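Varnum Shared Workshop members build two-armed robot for bench work
Members plan open evenings in January

VARNUM – Members of the Varnum shared workshop have put together a two-armed robot that they are now using for practice jobs at the bench. The robot is called Kiketti and was built over 11 months, mostly in the evenings.

The work was led by Hanna Ziółkowski, a retired machinist, and Ardalan Kiani, who wrote most of the control software. In all, 13 members took part.

"We wanted something we could fix ourselves," said Ziółkowski. "If a finger pad wears out, we change it the same night. Getting both arms to agree on where the table is took a lot longer than we had planned."

The group is working through a list of 79 small tasks, among them sorting screws, folding cloths and handling cords and plugs. Each task is tried with the arms under a person's control before any of it is handed to the software. Kiani said cords remain the hardest item on the list. "A board stays where you put it. A cord does not," he said.

Furniture parts and household items are used as they are, without markers or special handles. 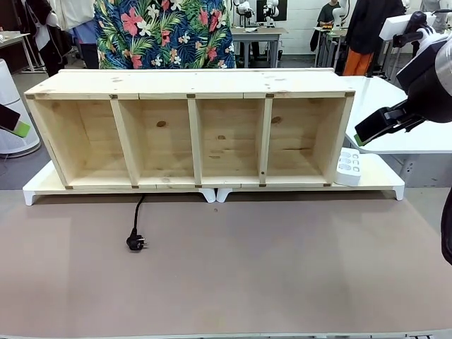 Kiketti's right gripper over the end of a pine shelf unit, near a white power strip. The cable and plug lie on the mat in front.

The workshop will hold open evenings in January, starting at 7 p.m. Visitors may try the controls with a member at the bench. Children must come with an adult. Drawings and a parts list will be available at the front desk.

Questions about the build may be sent to Aurelia Dumitrescu at the Varnum shared workshop.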